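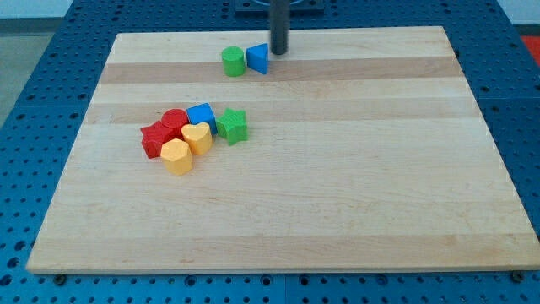 Plastic blocks on a striped maple board, with stars, a heart and a hexagon among the shapes.

Home News Events Toy Shelf Workshops Contact

Grenside toy library opens its shape block shelf

July 2022

If you have a toddler, or you just like sorting things by color (no judgment, so do we!), the toy library in Grenside has something new to borrow. The shape block shelf is open, and it has already taken over the front room in the best possible way.

There are 60 sets to choose from, all packed in cotton drawstring bags with a tag on the outside showing which shapes are in there. Cylinders, cubes, triangular prisms, hexagons, stars, hearts. The colors are the good strong ones, red and yellow and blue and green, and the plastic has a matte finish with a little texture to it that small hands seem to love.

The hearts and stars are the ones kids go for first. A heart makes a wonderful roof for a house, and a star standing on its points makes a pretty good tree, or a person, or a dog, depending on who you ask. The plain cubes get left in the bag until somebody wants a tower, and then there are never enough of them.

Ottmar Lindemann put the collection together over the winter, starting in January with a couple of boxes donated by a family on Halilović Street. Word got around and more boxes kept coming. Every block was washed, dried on towels and sorted into sets, and a few odd pieces went into a big tub for anyone who has lost a block at home and needs a match.

"I thought I would be done in a week," Lindemann said. "Then I found out how many kinds of green there are. I had them all over the kitchen table and my granddaughter kept resorting them by which ones were friends."

The boards are his idea too, and they're lovely. You can borrow a wooden cutting board along with your blocks and use it as a building surface on the floor or a lumpy carpet. The maple ones have light and dark strips running along them, and kids figured out right away that the strips make roads, rivers and parking lots. One group at the opening spent most of the morning lining up everything on the tan bands and leaving the cream ones for "water." It's such a simple thing and it kept them busy right through snack time!

Broston, the woodshop two doors down, sanded the corners on all of the boards and oiled them. They'll be back later in the summer to freshen up any that get scratched.

Membership at the library now stands at 171 families, and the shelf is open to all of them at no extra charge. You can take home one bag and one board at a time and keep them for three weeks. Please count the pieces against the tag before you bring a bag back, and if something is missing, just tell the desk and they'll look in the tub. Families who aren't members can come in and play on site.

The next project is a reading corner with low benches and a rug. The library has set a goal of $3000 for it and the Flidum bakery is giving part of its cookie sales toward the total, so there's your excuse for a second cookie.

There's also a building morning coming up for kids under six and the grown-ups who come with them. It has room for 70 people, and you can put your name on the sheet at the front desk. Blocks and boards will be set out on the tables and all over the floor, so wear something you can kneel in.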